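How to set up a bin system for spare parts in a small workshop

April
By Hema Sastry
6 minute read

A bin system gives every part a fixed place and a number that tells you where the place is. It suits any workshop where more than one person takes stock off the shelf: appliance repair, bicycles, sewing machines, plumbing. The steps below are the ones we used at Bangera, an appliance repair shop with a back store the size of a single garage. 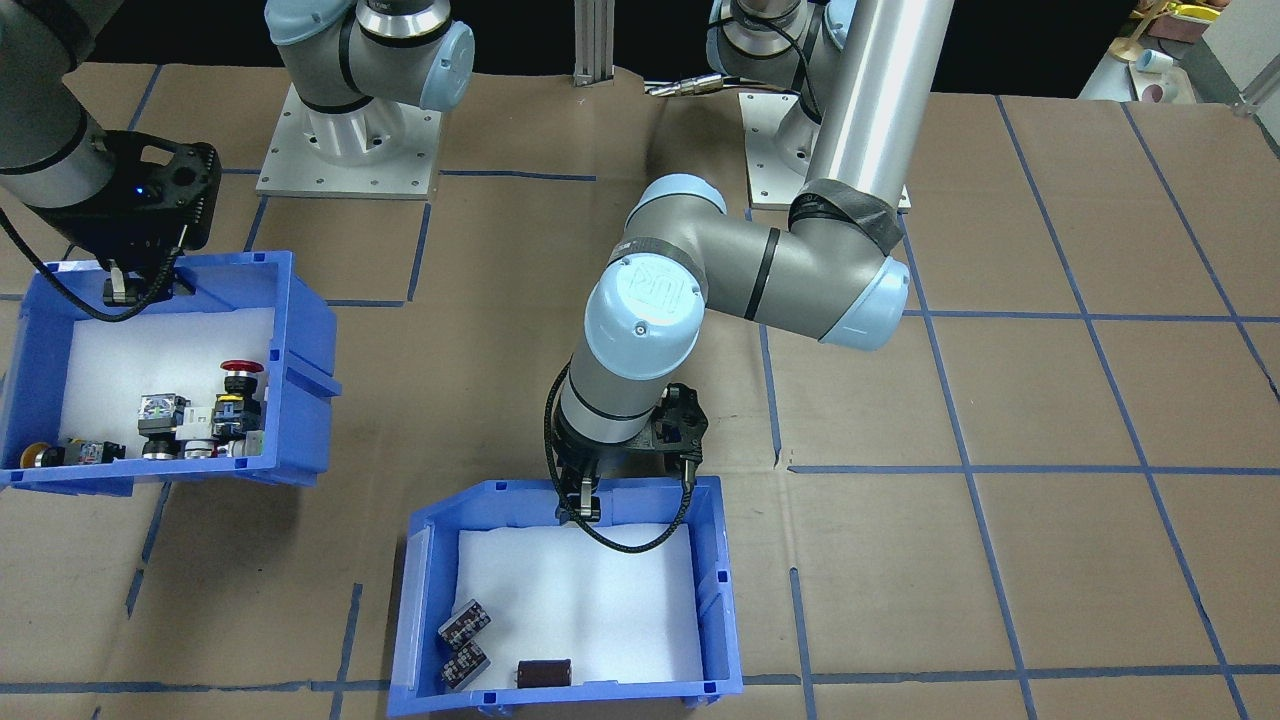

Start by deciding what counts as a part. Anything you would reorder by name is a part. Offcuts, half-used tubes of sealant and old belts kept for matching are not parts, and they should go on a separate shelf with no numbers. If you mix the two, the list will be wrong within a month.

Sort before you buy anything

Clear a table and sort the stock by size first. We tried sorting by appliance make to begin with and had to undo it, as the same inlet valve fits several makes and ended up in different heaps.

Use four sizes:

Tiny: screws, clips, fuses, O-rings
Small: thermostats, switches, short hoses
Medium: pumps, motors up to the size of a fist
Large: door seals, drums, anything that will not go in a bin

Within each size, put like with like. Throw out anything rusted or perished. Parts with no marking go in one box, to be identified later or thrown away. Set yourself a limit for this box. Ours was the end of the following month, and most of it went in the skip.

Choose the bins

Open-fronted bins are quicker to use than lidded ones. Buy one make, so that they stack and hang from the same rail. We use Nukberg bins for the small and medium parts and plain drawers for the tiny ones. Large parts go on the bottom shelf or on hooks.

Do not fill a bin to the top. If you cannot see the bottom when you push the contents back with one hand, use a bigger bin or a second one beside it.

Number the places, not the parts

Each shelf unit gets a letter. Each shelf gets a number, counted from the floor up. Each bin gets a number, counted from the left. So B-3-12 is unit B, third shelf, twelfth bin.

Leave gaps. If a shelf holds twelve bins, put ten on it to start with. You will want the space when a new model comes in and you need its filters near the old ones.

The part keeps its maker's number. Write that on the label too, under the place number, with a short name in ordinary words. A label should read something like this:

B-3-12
Drain pump, round
Maker's no. on packet

Print the labels large enough to read with your arm stretched out. We tried handwritten ones and three people's sevens looked like ones. A cheap label printer is enough. Wipe the bin with spirit before sticking, and let it dry.

Make the list

A spreadsheet will do. The columns we keep are place, name, maker's number, supplier, quantity, reorder level and date last counted. We looked at stock software (Clusard and Walletti, both on trial) and went back to the spreadsheet. They are fine programs, but they want a scanner and somebody to keep them up.

Enter one shelf at a time. Finish the shelf, including the count, before you go on to the next. Our first full list came to 1305 items across 424 bins. It took three evenings with two people, one calling out and one typing. Swap over every hour or so, as the person calling out gets careless first.

Set reorder levels

Go through your invoices for the past year and see how many of each part you used. Divide by twelve, then multiply by the number of months the supplier takes to deliver, rounding up. Add one. That is your reorder level.

For parts that cost very little, ignore the sum and buy a full box. We keep 1000 of the common self-tapping screw and order another box when the last bag is opened.

For slow parts, set the level at nought and order when a job needs one. It feels wrong to have an empty bin, but a dear motor sitting there for years is money you could have used elsewhere. Leave the bin and its label in place.

Taking parts out

Hang a clipboard at the door of the store. Whoever takes a part writes the place number, how many and the job number. Once a day, someone copies the sheet into the list. At Bangera this is done at half past five, before the till.

Returned parts go in a tray marked RETURNS and are put away at the same time. They must not go straight back in the bin. A part that has been fitted, even for a few minutes, may not be sold as new.

Counting

Count one unit a week and go round in order. If a bin is out by one, correct the list and move on. If it is out by more, look in the bins on either side, then in the returns tray, then in the van.

We aimed for 80 per cent of bins correct at the first round of counting and did not reach it. The second round was better. Most of the mistakes were in the tiny drawers, so we now count those by weight.

Comments (4)

Balakrishnan Kotian
We number from the top shelf down and regretted it when we added another shelf above. From the floor up is right.

Divya Namboodiri
What do you do with parts that come in pairs, such as carbon brushes? One or two on the list?

Hema Sastry
One pair is one item. Write "pair" in the name and keep each pair in its own bag.

Sivaprasad Kandasamy
Spirit took the colour off my bins. Try it on the underside first.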